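Subject: Re: Open day at Cirkstead, cloth handling
Date: 2020-10-15

> Did anyone get to the Jeltirent open day? We are thinking of sending two
> people to the next one. Is it worth the train fare, and do they let
> visitors try the grippers or is it all slides?

I went. The slides took up the first half hour and you could skip them. After that it was all at the tables, and visitors did get a turn.

The part I went for was the cloth work. They use hand-held grippers, one in each hand, to record how a person picks up and folds fabric, and the recordings are used to train the arms. You pinch a fold between the tips, lift a little, and move it across.

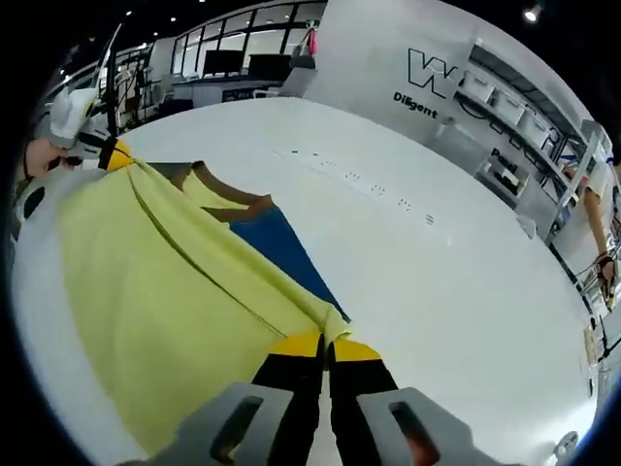 It is harder than it sounds. I kept taking too much cloth and lost the corner on five of my 9 tries — the staff were patient about it. Their advice was to come in low and close slowly. They want 1000 good folds before they train again, and they expect to have those by March.

The Prornik arm was running next door. It managed 7 folds while I watched and then stopped with a fault, so I can't say much about speed. I asked if the Guérin tips would fit our older grippers and was told yes, with an adapter. I have not seen a price.

I would send your two people, but book the morning. By the afternoon the queue was long and the turns got shorter.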